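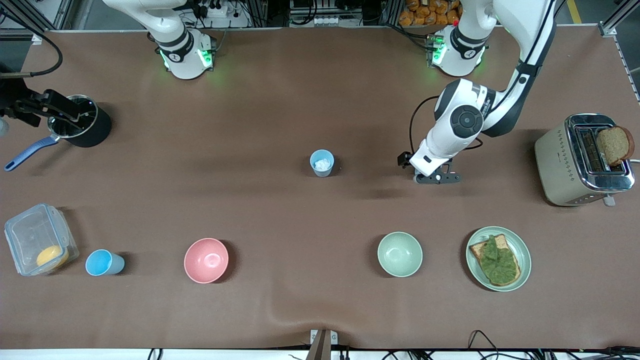

Section 4: Preparing a Shared Bench for Two-Arm Work

A work surface must be inspected before either arm is enabled, and again whenever the objects on it are changed. The inspection begins with the mat. A fold at the front edge, such as the shallow one near the bracket at bottom center, is to be smoothed before the first run, as a raised edge can tip a light cup or shift a bowl from its marked start. Students record the condition of the mat on the Brekora bench sheet.

4.1 Speed and separation
For all exercises in this course, arm speed is limited to 20 percent of the rated maximum. Observers stand 2 meters from the table whenever the drives are on. The limit applies to replayed motions as well as to manual guidance.

4.2 Cables
Cables on the floor are routed behind the table where possible. Any cable that must pass in front is covered or taped down. Appliance cords – toasters and kettles in particular – are kept outside the reach of both arms.

4.3 Food and appliances
Appliances remain unplugged unless the exercise sheet states otherwise. Food used in an exercise is discarded afterward and may not be eaten. Spreads are wiped from gripper fingers at the end of each run.

4.4 Stopping
Each team names one member to hold the stop button. That person performs no other task while the arms are enabled. After a stop, wait 40 seconds before entering the area.

Reading for the next session: Tyagi course reader, page 42. Bring the completed bench sheet.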